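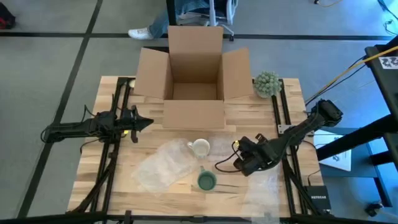 ¿Cómo se embala una taza de cerámica para que llegue entera? Se rellena por dentro con papel arrugado, se envuelve por fuera con dos hojas más y se coloca en la caja sin que toque las paredes.

Con esa respuesta abrió Marlene Gosselin el taller de embalaje de Cleltier, y yo, que me he mudado más veces de las que me gustaría, ya estaba tomando apuntes como una loca en el reverso de un ticket. ¡Toda la vida metiendo las tazas una dentro de otra! Pues muy mal, por lo visto, porque así es como saltan las asas.

El taller se celebró el 7 de junio de 2019 en la tienda, que para la ocasión apartó los estantes del fondo y puso sillas plegables. Nos apuntamos 91 personas entre los turnos de mañana y de tarde, una barbaridad para un local que vende cajas, cinta y rollos de burbuja. En marzo ya habían hecho una primera prueba, más corta, y me contaron que se quedó gente fuera. Esta vez hubo sitio para todos, aunque a los de la última fila nos tocó estirar el cuello.

Lo que más me gustó es que se trabajó con cosas normales, de las que tenemos todos en la encimera o en el alféizar. Una caja de cartón abierta con sus cuatro solapas, una taza blanca, una suculenta en su maceta pequeña. La suculenta fue la estrella, claro. Marlene recomienda no regarla durante los diez días anteriores al traslado, cubrir la tierra con papel sujeto a la maceta y dejarla para el final, arriba del todo, en una caja con agujeros – y si el viaje es corto, casi mejor llevarla en las rodillas. Una señora preguntó si las hojitas que se caen por el camino se pueden plantar y ahí perdimos un cuarto de hora largo, pero qué cuarto de hora tan entretenido. (Se pueden, y conviene dejar secar el corte un par de días antes.)

Luego vino el turno de la caja, que parece la parte tonta y tiene su miga. El fondo se cierra con tres tiras de cinta, una en la junta y las otras a los lados, y antes de meter nada se pone una capa de papel de unos 3 centímetros. Lo pesado va abajo. Las solapas de arriba se cierran sin forzar: si hay que sentarse encima, sobra algo dentro. Yo me he sentado encima de muchas cajas en mi vida, lo confieso.

También hubo demostración de materiales. La cinta de Drasow se corta con la mano y a mí me pareció comodísima, aunque mi vecino de silla prefería la de Nilteo, que pega más pero te obliga a tener las tijeras cerca. El papel era de Pastor, gris y sin tinta, y Marlene insistió bastante en ese detalle: el periódico mancha, sobre todo la loza blanca, y luego toca lavar la vajilla entera al llegar, con el cansancio que lleva una encima.

Se habló poco de los muebles, y eso lo eché de menos. Hubo un par de consejos para las patas de las mesas – desmontarlas si se puede, guardar los tornillos en una bolsita pegada al tablero – y enseguida volvimos a los cacharros. Me dijeron que están pensando en una sesión dedicada solo a muebles de madera, sin fecha todavía.

La entrada era gratuita y al salir nos dieron una hoja con los pasos resumidos y 2 cajas plegadas a cada uno. Las mías ya están montadas en el pasillo, una con los libros de cocina y la otra esperando a que me decida con las copas de mi abuela. Quien quiera ir al próximo taller puede dejar su nombre en el mostrador de Cleltier, donde tienen una libreta de espera junto a la caja registradora.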